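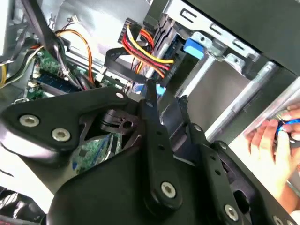
Page last changed: December

How to Release Surplus Equipment and Furniture
Odum College, Office of Property Services

These instructions apply to every department, center and program office that holds property bought with college funds or received by the college as a gift. They explain how to report property that is no longer needed, how to prepare it for collection, and how to close the record afterward. Items bought with outside grant money follow the same steps, with one additional approval described under Step 2.

Departments may not sell, give away or discard college property on their own. This includes items that are broken, items with no inventory tag, and items that have been in storage for many years. An employee who wishes to buy a surplus item may do so at the public sale on the same terms as any other buyer.

Before You Begin

Please have the following at hand:
The inventory tag number of each item, if there is one
The building and room where the item is now kept
The name of the person in your department who may sign for property
The account number used for the original purchase, if known

If you do not know who may sign for property in your department, ask your business officer. The list is revised each fall, and a person who signed last year may no longer be on it.

Step 1. Check whether another office can use the item

Post the item on the internal exchange board in Bemeo and leave the listing up for two weeks. Give the size, the color and the general condition. Mention faults plainly. A filing cabinet with a missing key is still of use to many offices, but the receiving office should know of it before arranging to move it.

If another department claims the item, complete a Transfer Between Departments request in Bemeo and stop there. The remaining steps do not apply. The receiving department pays for the move unless the two offices agree otherwise in writing.

Step 2. Complete Form 1308

If the item is not claimed, complete Form 1308, Release of Property. The form is found in Bemeo under Property and Space. Use one form for each room, even when several rooms are being cleared at the same time. Forms that combine rooms are returned, and the collection is not scheduled until they have been entered again.

In the condition field, choose Working, Needs Repair or Parts Only. Choose Parts Only for equipment that has been opened and not put back together, or from which pieces have been taken. Do not leave the field blank. If you have no means of testing the item, choose Needs Repair and write "not tested" in the notes.

For property bought with grant money, attach a note from the Grants Office stating that the college holds title. Some awards require that the sponsor be offered the item first – please allow additional time for this.

Step 3. Clear the item of contents and data

Empty all drawers, shelves and cabinets. Our movers are instructed to leave behind any furniture that still contains papers, supplies or personal belongings. Remove wall brackets and anchors only if Facilities has agreed that you may do so.

Paper records must be dealt with under the college retention schedule before the furniture that holds them is released. Questions about records should be sent to Jhosep Mosquera in the Records Office, Tamayo Hall, Room 19. He can also arrange for locked bins when a large amount of paper is to be shredded.

For computers, copiers and any other device that may store information, file a data removal request with the Help Desk and wait for the written confirmation.
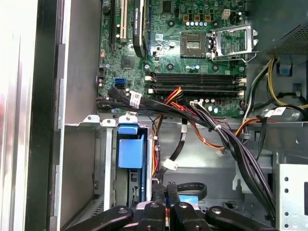
Attach the confirmation to the form before you submit it. A department may not meet this requirement by deleting files, and a device that does not turn on is treated the same as one that does. If the drive has already been taken out, the Help Desk will ask for its serial number and where it is being kept.

Telephones and network equipment belong to the Help Desk and should not be listed on Form 1308 at all. The Help Desk collects them separately.

Refrigerators must be emptied, defrosted and wiped out at least one full day before collection. Laboratory refrigerators also require a clearance sticker from Environmental Safety, as do fume hoods, centrifuges and benches on which chemicals or living materials have been handled. Put the sticker on the front of the item where the movers can see it.

Step 4. Label and gather the items

Print the labels that Bemeo produces once the form has been approved. Attach one label to the front of each item with painter's tape. Do not cover the inventory tag, and do not write on the item itself.

Gather small items in one place, inside a room that can be locked. Hallways, stairwells and loading docks may not be used, even overnight. Screws, shelves, keys and other small parts should be placed in a bag and taped to the item to which they belong. Power cords should be coiled and tied.

Open equipment should lie on its largest side with the loose cover placed beneath it. Glass tops and mirrors should be wrapped and marked "Glass" on both faces.

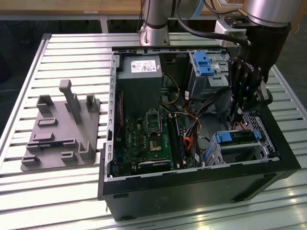
Step 5. Schedule the collection

Choose a collection time in Bemeo. Morning collections begin at 8:30 a.m. and afternoon collections at 1:00 p.m. The person named on the form, or a colleague who knows which items are to be taken, must be present. The movers will take labeled items only and cannot accept additions at the door.

During the last month of each term, requests usually exceed the number of times available. Departments that are moving offices should submit their forms at least four weeks before the date on which the room must be empty.

If the building has no elevator, or if an item will not pass through the door in one piece, say so in the notes. A site visit will then be arranged before the collection is confirmed.

Step 6. Close the record

The movers will ask you to sign a receipt. Keep the department copy until the items no longer appear on your inventory list in Bemeo. If an item is still listed at the end of the following month, send a copy of the receipt to Property Services and the record will be corrected. Departments remain responsible for listed items at the yearly inventory.

What Happens to the Property

Collected items are taken to the Gikstead warehouse and sorted. Usable furniture is offered to departments again before it is placed in the public sale. Items that do not sell are offered to schools and nonprofit groups, and the remainder is recycled. Proceeds from the sale go to the general fund, except where the terms of a grant or gift require otherwise.

Items Found After Collection

If something of value has been left in a released item, notify the warehouse at once and give the form number. Items already sold cannot be recalled.

Questions

Questions about these steps, including requests for an exception, should be addressed in writing to Hortensia Restrepo, Manager of Property Services. Please include the form number and the name of the building in your message.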